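The Slow Failure of the Kitchen Seal

Most household gaskets are replaced after they leak. Testing carried out at Sodholm suggests that the useful date passes much earlier, and that the usual signs people look for are poor ones.

A gasket works by being squeezed. When a lid closes on a soft ring, the ring flattens slightly and pushes back against both surfaces. That push, spread along the whole contact line, is what keeps air and moisture on the correct side. The ring doesn't need to be thick and it doesn't need to be sticky. It needs to return to its original height when the load comes off, and it needs to keep doing so for years.

The property that measures this is compression set. A sample is squeezed to a fixed fraction of its height, held at a known temperature, released, and measured again after a rest. A ring that recovers fully has a set of zero percent. A ring that stays exactly where it was pressed has a set of 100 percent and has stopped being a gasket in any useful sense.

Sodholm is a small materials laboratory that spends most of its time on door seals for commercial refrigerators. In November it finished a long cycling program on domestic parts, in which a motor-driven rig opened and closed each lid 2,888 times. The rig, known in the building as Brollura, logs closing force at every stroke. The force curve is more informative than the leak test that follows it. A part can pass the leak test with a third of its closing force gone, provided the lid is flat and the fill is dry.

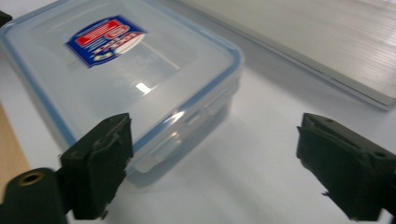

Arain Funus

Silicone is the common choice for kitchen rings, and the reasons are mostly thermal. It stays flexible in a freezer and tolerates a dishwasher. Its weakness is permeability. Water vapor and odor molecules pass through silicone far more readily than through butyl rubber, so a perfect silicone seal still transmits a little of whatever is on either side. Anyone who has stored cut onion next to butter will have noticed the effect.

Oil is the second problem. Cooking fats are absorbed slowly at the surface, and the ring swells. Swelling at first raises the closing force, and users tend to read this as a tight seal. The ring then no longer sits properly in its groove. It bulges at the corners, where the radius is smallest, and lifts along the straight runs.

Corners deserve more attention than they get. A round lid loads its ring evenly. A rectangular lid held by latches loads it at the latches, and the pressure falls away between them. In the Sodholm program the lowest contact pressure was nearly always found at a corner, and it was there that the dye test first showed a trace.

Cleaning matters, though less than the storage position. Rings should come out of the groove, be washed in warm water with ordinary dish soap, and dry for 24 hours before they go back. A blunt wooden pick is suitable for removal. Metal tools nick the lip, and a nick is a permanent leak path. Lids kept latched in a cupboard take a set even when they hold nothing. Lids stored loose do not, and the difference was measurable after 9 weeks.

Replacement rings are sold by cord diameter and inside length. Measure the groove, since an old ring has usually stretched. An error of two millimeters in length is enough to cause a pucker on a small lid.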